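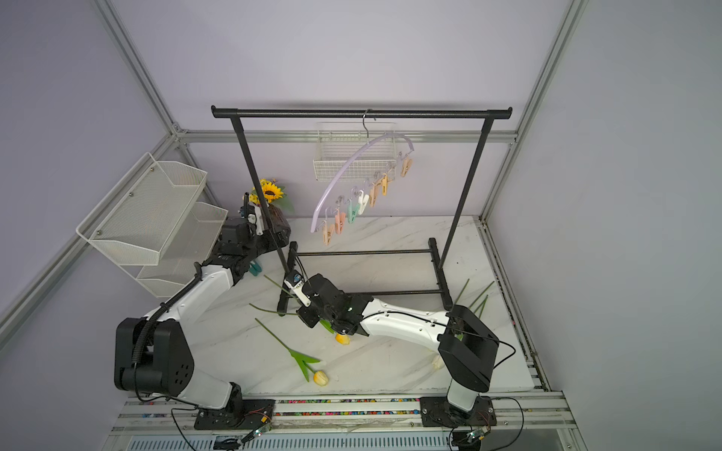 ninda_26
Does the governor need the legislature to sign off before he moves highway money over to border security?

achari_flats
Depends on the amount. Under our state's budget law he can shift small sums on his own, and anything bigger goes to the joint budget panel for a vote.

ninda_26
And who decides what counts as small?

achari_flats
The governor's budget office. They are very relaxed people.

ilango_k
Come on, the panel gets a report every June. It's public, I read it.

ninda_26
All of it?

ilango_k
The first 6 pages. It listed 3,426 overtime shifts for troopers, up from 2,972 the year before.

osico_road
So that's where the trooper from our county went. I figured he retired.

indira alva
I'm for the border money and I still want a vote on it. If it's such a good idea it can survive a roll call.

ilango_k
A roll call takes them until 2 a.m. and then they name a bridge after somebody.

indira alva
We could use the bridge. Wirivow Creek has been down to one lane since the last governor.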